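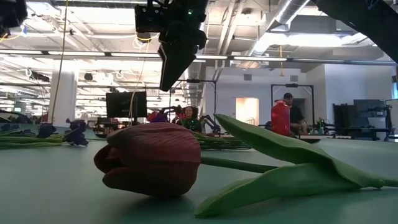 Genalyn Lumanlan asks whether the Kotent 602 pressure switch can sit downstream of the check valve.

It can. Mount it within 2 m of the actuator and keep the sensing line rigid.

Set hysteresis before the trip point – the trip point shifts if you do it the other way.

Contacts on our Floldale units were replaced at almost 4000 cycles. Inductive load, no suppression diode. Fit the diode.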